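Forum > Simulation > Cameras and controllers

torvane7: Trying the Trerkex controller against Aleo in sim, camera view only. Not sold on either.

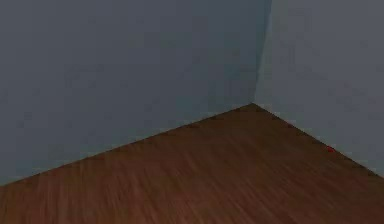
Does Trerkex need its own camera driver?
It runs on the stock one.

pell_k: Aleo was fine for me after 600 runs - check your gains.
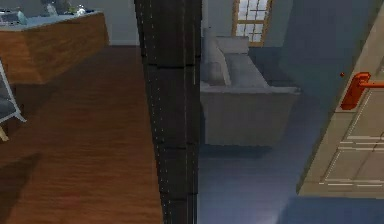 torvane7: Gains are stock on both. I want a door test before I believe any score, and that orange lever handle is my pick for it.

pell_k: Disagree. Start with drawers.

Contact | Back to top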